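Early Years Mathematics | Course Handouts
Tue 1 August | Wudik Centre for Early Learning

Unit 4: Numeral and Quantity

Students should prepare a short activity using the number puzzle, allowing 30 minutes for the session. Each numeral is to be named aloud before its counting picture is discussed. Where one tile has been taken out, the child should be invited to say which number is missing before handling it.

Number puzzle with the 5 out of the board, two views. 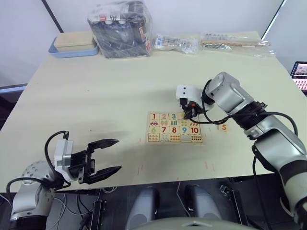
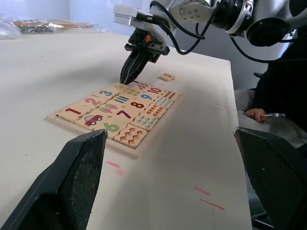 Written observations must not exceed 200 words and should record the child's own language. Students placed at Candetti should submit their work through the unit tutor by the end of week 7.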